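Pre-Run Software Checklist, Hand-Held Gripper Recording and Policy Replay
Site: Cukent annex, household shelf tasks

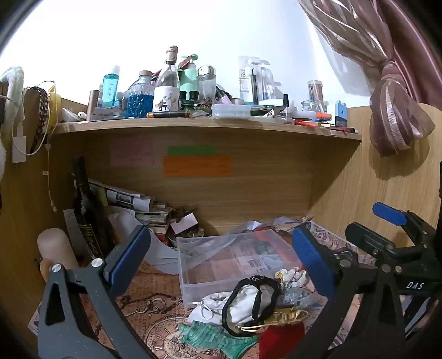 Work through the items in order and write a comment against anything that isn't a plain pass. A blank comment is read as "checked, nothing to say". If an item fails, stop there, log it and fetch whoever is on shift. Don't carry on to the next item with the idea of coming back.

Inspected by: Hayley Haworth
Reviewed by: Rimantas Strazds
Date: February 19, 2021
Software: Dretemitz recorder, Cukness planner

Section A. Recorder

A1. Recorder starts from the normal user account, not admin.
Pass.

A2. Free disk space is above the limit set in the config file.
Pass. The old October sessions are still on this disk. Please move them to the archive.

A3. Camera stream holds 60 frames per second for a full test recording.
Pass. 3,865 frames written, none dropped. Checked against the index file as well as the on-screen counter.

A4. Jaw width signal and camera stream share one clock.
Pass with comment. Offset was 12 milliseconds at start and the same at the end. It's steady, so the correction in the config handles it. If it drifts during a recording, fail this item.

A5. Jaw width reads zero when closed and returns to the stored maximum when fully open.
Failed first time, passed on repeat. The stored maximum belonged to the previous set of jaws. Ran the width calibration again and saved it. The recorder should refuse to start when the jaw serial and the calibration file don't match. Raised as a request.

Section B. Perception

B1. Jaw mask covers both jaws at full opening.
Pass with comment. The mask was drawn for a narrower opening and missed the outer edge of one jaw. Redrawn. Keep the old mask file until the older recordings have been reprocessed.

B2. Segmentation finds small items on a crowded shelf.
Fail for clear containers. Clear bottles standing close together come back as a single object, and the label on one is often returned as an object in its own right. Coloured bottles are fine. Transparent items are to be left off the target list until the new model is in.

B3. Depth estimate is sensible on patterned paper and on fabric.
Pass with comment. Patterned lining paper is good. Soft cloth and drawstring pouches are noisy at the edges, so the grasp point should be taken from the middle of the mask.

B4. Handwriting and personal papers are blurred before upload.
Pass after change. The blur filter caught printed labels but let faint handwriting on sticky notes through. Threshold lowered, sample frames looked at by eye. Rimantas to look at a second sample before anything leaves the local disk.

B5. Pose tracking survives a slow move in and out of a cubby.
Pass. One short loss near the back panel, recovered without a restart.

Section C. Planning and control

C1. Planner loads the collision map for the right furniture.
Pass. Map name and shelf unit compared. The curved board is stored as a set of flat boxes, which makes the planner keep further away than it needs to. Acceptable for now.

C2. Hanging cables and cords are marked as keep-out.
Fail. The map holds rigid surfaces only. Anything that dangles has to be added by hand in the editor before replay. This was also noted on the last inspection and is still open.

C3. Closing force limit is set in software and can't be raised from the task script.
Pass. Tried to override it from a script and the controller rejected the value, with a clear message in the log.

C4. Stop command halts replay.
Pass. Sent from the keyboard and from the button. Both halted the arm and both appear in the log with the correct source.

C5. Planner times out cleanly when no path is found.
Pass with comment. It times out, but the message shown is error 152, which the manual lists as a licence fault. Misleading for new operators. Reported to Dambrauskienė, who maintains the planner messages.

C6. After a stop, replay can't resume without a fresh confirmation.
Pass.

Section D. Files and tooling

D1. Session folder name matches the task sheet.
Pass.

D2. Calibration file is copied into the session folder.
Pass, but only after A5 was repeated. The copy is made when the recorder starts, so a later calibration isn't picked up. Restart the recorder after any calibration.

D3. Config changes are committed with a message.
Pass. Mask, width calibration and blur threshold are in separate commits.

Result

Recording may go ahead with opaque targets. Replay on the arm is on hold until C2 is cleared and B2 has either been fixed or the target list has been edited and signed.

Open actions

Hayley: add cables and cords to the keep-out map, then repeat C1 and C2.
Rimantas: second blur sample, B4.
Dambrauskienė: correct text for error 152.
Not assigned: archive the October sessions.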